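Notebook, Aldale workshop, September
Visit to Sollside, open afternoon

Writing this up the same evening while I still have the leaflet and a working memory. We got in just after 1:30, a bit later than planned, and Kirsten Østergaard met us at the side door with coffee already poured, which set the tone for the whole visit. She remembered our trouble with the bench lights from the spring and asked after it before she had even shown us where to hang our coats!

Her group had a short talk first, in the room with the low ceiling. I didn't take much down from that, only that they have logged 3000 picks on the small-parts work since they moved over to the new hands, and that 476 of those were thrown out because a label was wrong and had nothing to do with the grip. I liked hearing that said out loud in front of visitors. We have a pile of our own like that and I never quite know whether to mention it.

Then the demo. The operator takes the arms through the motion slowly the first time, with Kirsten talking over it, and then they let people come up in pairs and ask for things. Somebody from Sarpong wanted to know why they bother with fingers at all when a plain two-jaw grip would lift most of what was on offer, and Kirsten said she asks herself the same thing every Monday-ish sort of morning, but that the parts coming down from Flurkerau are rounder and slipperier than anything they had before, and the jaws kept squeezing them out like a wet bar of soap. She was very patient with all of us. I asked about cable routing and got a much longer answer than I had bargained for (good! it's on the back of the leaflet, with her sketch).

Things I want to try at home:
Slow down the last bit of the approach. Theirs is set to 171 in whatever units their controller uses, and I forgot to ask. Write to her.
Keep the first demo object dull and light. Ours is too heavy and people stand back from it.
Put the talking person beside the table and leave the operator in peace.
Rerun our file 905 with the wrist turned further over before the fingers close. I have a feeling we come in too steep and then blame the fingertips.

We stayed for the tour of the store room and a long chat about screws, which I enjoyed more than I should admit to, and drove back in the rain.
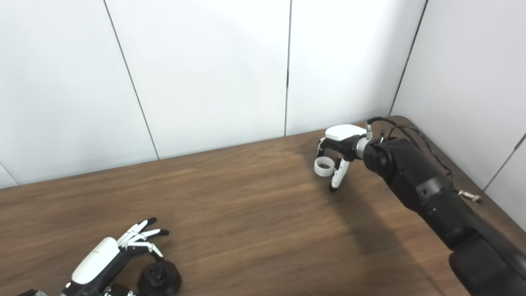 Demos and visits

Right hand with the white ring, left hand down by the round black piece. Look at how the wrist is bent over on the right so the hand points in across the table, with the cables looped up above the joint. Ours are tied down flat along the arm at that spot and I would like to try a looser loop before we touch anything else. I also want to borrow the big bare stretch of wood between the two hands. Our table is so crowded with trays that one arm is always waiting on the other, and I think visitors would follow the work much more easily with some space around it. Will clear ours off and see who complains.

Still to do: thank-you note to Kirsten, with the question about units in it, and send her the drawing of our finger pads that I promised.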